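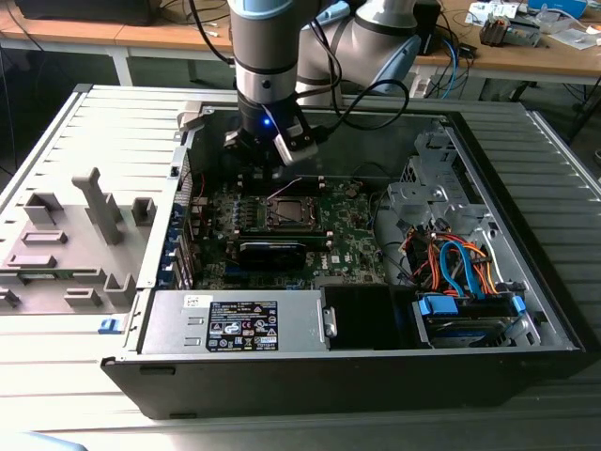 Rizwan Munasinghe would like the Robotics and Automation Club to spend less of the coming term on programming and more on deciding what a robot should leave alone. He made the remark at the close of the October review, and the members present asked that it be entered in the newsletter ahead of the regular report. The officers have agreed, and the report follows.

## Disassembly Project: Report to Members

The Disassembly Project is now in its second year at Vinwood Technical College. Its purpose is to teach students how a robotic arm may be used to take apart office computers that have reached the end of their service, so that usable parts can be recovered and the remainder sorted for recycling. The project is open to all enrolled students and carries elective credit for those who complete the written component. At present 21 students are registered, divided between a mechanical group and a planning group.

Work is carried out on desktop towers laid on their sides with the side panel removed. This arrangement gives the arm a clear approach from above and allows students to compare the layout of one machine with another. Desktop cases differ more than most new members expect. The position of the power supply, the route of the cables, and the type of drive mounting all affect the order in which parts may be reached. The planning group therefore prepares a task sheet for each model before the arm is moved.

### Task sheets

Each task sheet lists the parts to be approached, the direction of approach, and the point at which a student must stop and consult the supervisor. Orysia Lysenko revised the format over the summer. The new sheet is two pages long and has a separate column for latches and clips, which were formerly recorded under general remarks and often missed.

Drive rails have received particular attention. Rails that release by hand pressure on both sides are simple for a person and difficult for a gripper with two fingers, which must hold the drive and work the release with the same pair of fingers. The mechanical group has tried several finger pad shapes for this purpose. A longer pad reaches farther into the bay but bends under load, and the group has not settled on a final shape. Members who have experience with printed parts are invited to speak with Yayra Arthur.

Cables remain the most common cause of an interrupted session. A rigid part stays where the task sheet says it will be, while a bundle of power wires does not — and a finger that catches a loop of wire may pull on a connector some distance away. For the remainder of the term, the club will treat cables as a hand operation. Students will disconnect and tie back the wiring before drives are attempted, and the time spent on this will be logged separately.

### Mr. Munasinghe's proposal

The remark reported at the head of this item arose from a discussion of that rule. Mr. Munasinghe suggested that the same question be put to every step on the task sheet, and that students be required to state in writing whether the arm or a person should perform it. Eduard Šťastný supported the proposal but noted that programming hours count toward elective credit and that any reduction would have to be approved by the department. A short written proposal will be circulated before the next review.

### Competition entry

The club will enter the Mangate Student Automation Challenge in the spring. The entry requires a live demonstration in which the arm removes two parts named by the judges from a machine the team has not previously handled. Teams may study the open case but may not touch it before the demonstration begins. Ihor Dovhaniuk will serve as team captain.

Practice for the challenge will begin in the evening, at 6:30 p.m., once the laboratory schedule has been confirmed. Students who wish to be considered for the team should have completed the safety briefing and at least one full task sheet under supervision.

### Funds and equipment

The Yurchenko Fund has renewed its support of the project with a grant of $1,483. Of this amount, $195 has been set aside for finger pads and fasteners, and the balance will be applied to travel and registration for the challenge. The club also thanks Skitix for its donation of retired office computers. Storage drives are erased by the college before the machines are released to students, and no member should accept a machine that does not carry the clearance form.

### Reminders

- Safety glasses are required whenever the arm is powered, including during setup.
- The person at the controls must announce each movement before it begins.
- Removed panels and screws are to be kept with the case they came from.
- Session logs are due to Ms. Lysenko by noon on the day after the session.

Corrections to this report may be left in the club mailbox in the engineering office.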